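I got to Kirkero just after the breakfast rush, and Delali Ofori already had tea going. She's run the place for 13 years and she talks fast, so bear with my notes! 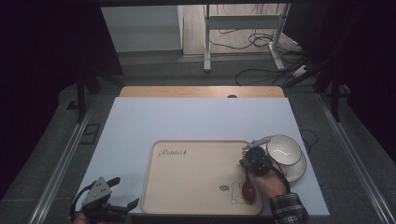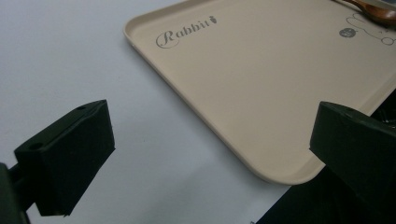
The beige "Rabbit" tray

"I never wanted a café," she told me. "I wanted a bakery with no chairs. Then people kept standing around eating, and I felt bad." So she bought five chairs (secondhand, all different) and that was that.

I asked about the menu, which is tiny. "I had 20 things on it once – awful. I was crying over soup." Now it's buns, eggs and whatever Michalis feels like baking on Thursday.

Would she open a second one? She laughed at me. "Ask me when the oven's paid off." Then someone wanted more buns, and off she went.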